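Home Features Interviews Recipes Shop Talk About Contact

Search this site Enter keyword Go

The bowls come out first

Dindo Sison has been running shared lunches in Grudow for three years, and he says most of the work is dishes. Cooking takes a morning. Getting bowls out, getting them back and putting them away so the next person can find them takes the rest of the day.

The lunches are called Estrella, after the street where they began. They now meet in a borrowed room with a wood floor and plenty of plants, and on a full day 52 people eat there. Sison used to manage the stockroom of a restaurant supply store, and he still talks like someone who has carried a lot of boxes.

"People ask me about the soup," he said. "I can talk about the soup. But if you want to start one of these, I'd talk about bowls first."

For the first 19 lunches the group asked guests to bring their own. Some brought glass, some brought margarine tubs, and a good number forgot. Washing up was slow because nothing fit inside anything else. Sison kept a box of leftovers under his desk for months and gave up on finding the owners.

He then bought plastic bowls in two colors, blue and red. He had wanted white, but the store was out.

"I was annoyed for a day," he said. "Then Định said to make the colors mean something."

Định Võ does most of the cooking. Her idea was that blue would be for the soup made without meat and red would be for the other one. She had worked in a school kitchen in Clivier where the two were kept apart with masking tape, and the tape came off in the steam.

"I was tired of tape," Võ said. "With a color you can look across the room and see who has what. If somebody comes back for seconds, I don't have to ask."

The rule has held up, with a few exceptions. Children pick the color they like and have to be talked out of it. One regular eats from a red bowl whatever is in it, and Võ lets him, as long as he goes to the end of the line for a refill.

Setting up follows the same order each time. The table is wiped and the bowls go on it before any food is carried in. Sison wants the stacks next to each other, with the colors separate all the way down. He has strong feelings about mixed stacks.

"Somebody in a hurry will put a red one in the blues," he said. "It's a small thing, but the person who gets it has to stop and ask, and then the line stops."

He is less strict about height. A tall stack is fine on a steady table. What he doesn't like is bowls that were nested before they were dry, which stick together and have to be pulled apart with two hands. Võ dries hers upside down on a towel and stacks them after she has had her coffee.

The table matters too. Before this they used a folding one from Sison's garage, and it bowed in the middle. He now prefers metal with a top that has holes in it. Drips go through to the floor, so someone has to mop, but he would sooner mop than have bowls sitting in a puddle.

"I've had that argument with Định," he said. "She does the mopping, so I should probably lose it."

Storage has been harder. For a while everything lived in one big tote, and the ladles were always at the bottom. Võ went over to smaller bins last July and gave each one a job: cloths, ladles, spare lids, things for the kids to draw with. She doesn't label them. Sison would like her to.

They differ on growing as well. A church kitchen in Geltenel has asked whether Estrella would run a second lunch there. Võ is willing. Sison wants another set of bowls before he agrees to anything, and he wants them in the same two colors, so that a guest who goes to both doesn't have to learn a new system.

"If I can only get green, I'll wait," he said.

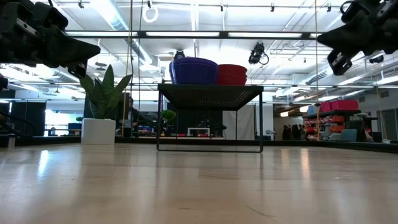
He has also thought about who would carry them. A full set is light, but it is awkward in a car, and stacks slide when the driver brakes. His answer is to lay them on their sides in a box, one color to a box, with a towel pushed in at the end. Võ puts hers on the passenger seat and buckles them in.

3 comments

marlowe_k
We did the two color thing at our potluck and it works fine until someone donates a third color. Ask me how I know.

Tess
Agree with Định about the tape. Also agree she should get to pick the table if she's the one mopping.

garden gate
What size bowls? Ours are too shallow for soup and I'd like to replace them before summer.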